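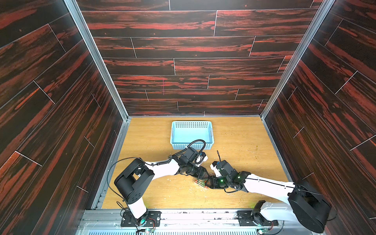

I give the two-arm cell a proper going-over every 400 cycles now. I used to wait until something squeaked – don't do that!

Power off first, at the wall, and let both arms down gently by hand so they're resting before you lean in. Then start with the wooden board. Crumbs get everywhere when you're handling food packets (ours collect towards the right, goodness knows why) and a dry paintbrush lifts them far better than a cloth, which just pushes them into the grain. Scuffs I leave alone. I once sanded one out and had a dip there for ever after, and the packets found it every single time.

Next, the cables. Follow each one with your fingers from gripper to base and feel for flat spots or anything stiff. You want a nice lazy loop at the wrist and another at the shoulder, loose enough that the arm can reach right across the board without tugging. I'd pulled mine in tight with cable ties because it looked smarter, and wore through one in February. Mark Anthony Tan at Baluyot sent me a new one and a short lecture, both deserved.

Then the bolts that hold the bases to the front rail. Go round them in a cross pattern, a bit at a time, same as wheel nuts. A dab of paint pen across each head shows you at a glance if one has crept.

Don't forget the slotted grille under the rail. Hoover it with the soft brush on low and keep well clear of the little green circuit boards – I hold a bit of card in front of them with my other hand.

The plastic basket just gets washing-up liquid and warm water. An old toothbrush does the square holes. Put it back where it was, long side facing you, or you'll be re-teaching the drop position all afternoon like I did.

Last of all, power up and run five slow cycles with your hand near the stop button before you go back to full speed.

Skukura workshop tips | Last updated 23 March 2020 | Contact us | Back to top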